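Gesska: a word list of household cleaning terms

README for the second release

Gesska is a list of 400 everyday words and phrases to do with cleaning, washing and tidying, each with a plain definition, a sentence showing it in use and a note on where it is said. It was put together for people who write instructions, labels and short guides, and for anyone teaching English to adults who work in houses, hotels or offices.

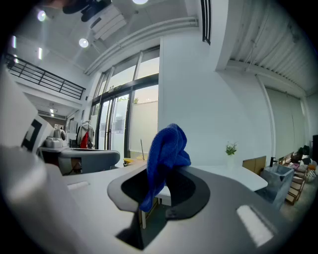
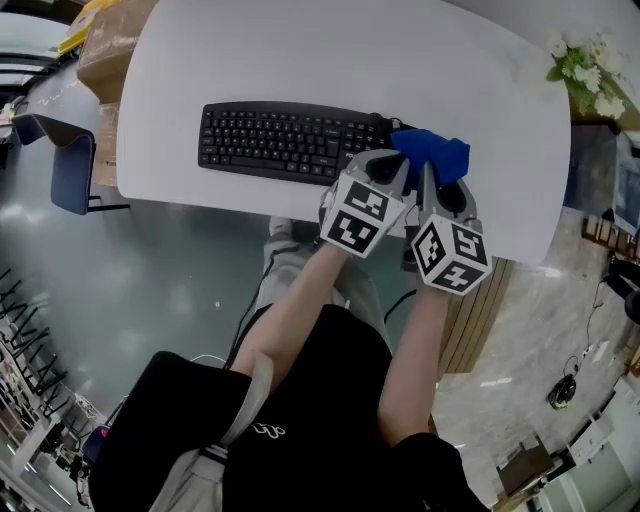

Blue cloth. See the entries "cloth", "duster" and "wipe down".

What is in the folder

terms.csv -- the main list, one row per term
examples.csv -- the example sentences, linked to terms by the id column
regions.txt -- the region codes and what they cover
changes.txt -- what changed between releases
licence.txt

All files are UTF-8 with a header row where there is a table. Fields are separated by commas, and any field with a comma inside it is in double quotes. Some spreadsheet programs turn the id column into a number and drop the leading zeros. Import it as text.

Columns in terms.csv

id: four digits, never reused
term: the word or phrase in British spelling
part: noun, verb, adjective or phrase
room: kitchen, bathroom, laundry, desk, floor or general
meaning: one sentence, no more than 20 words
region: a code from regions.txt, blank if the term is used everywhere we asked
also: other words for the same thing, separated by semicolons
checked: initials of the second reader

Where the words came from

Souad Badawi and Esben Dalsgaard started the list from their own teaching notes. The notes gave 146 terms once repeats were taken out. The rest came from conversations with cleaners and housekeepers, and from a box of old training leaflets lent by Grotero, a laundry firm. We took single words and short phrases from the leaflets and wrote all the definitions ourselves. No leaflet text is copied in the files.

Radka Radulović read every entry as second reader. Where she and the first reader did not agree, the entry was kept with both senses, marked 1 and 2 in the meaning column. "Rinse" and "swill" took longest. "Swill" is still not right, in our view, and suggestions are welcome.

How the entries are written

Definitions use common words. A term may be used to define another only if it has its own entry. Verbs are given without "to". We left out brand names, including the ones many people use as ordinary words, so a vacuum cleaner is "vacuum cleaner" with "vac" in the also column.

Phrasal verbs have their own rows. "Wipe", "wipe down" and "wipe up" are three entries: the first covers the action in general, the second a whole surface such as a desk or worktop, the third a spill.

Known gaps

Outdoor work is thin -- there is almost nothing on gutters, paths or bins. Northern Irish and Welsh usage is under-recorded, as only a few of the people we spoke to came from either place. The desk group has no terms for cleaning screens. Ayman Cherkaoui is collecting these for the next release.

The region code for Scotland should be read with care. It means "we were told this in Scotland", and some of those words are used in the north of England too.

Changes in this release

Added 200 example sentences, mostly for the laundry group
Split "mop" into noun and verb
Moved "squeegee" from bathroom to general
Fixed the spelling of "mould" in two rows
Removed "charring" at the request of several readers

Corrections

Send the id, the column and the wording you would like to see. Meriem El Fassi goes through them on Thursday and replies to each one. Please do not send a whole edited copy of the file, as we cannot easily see what has been changed.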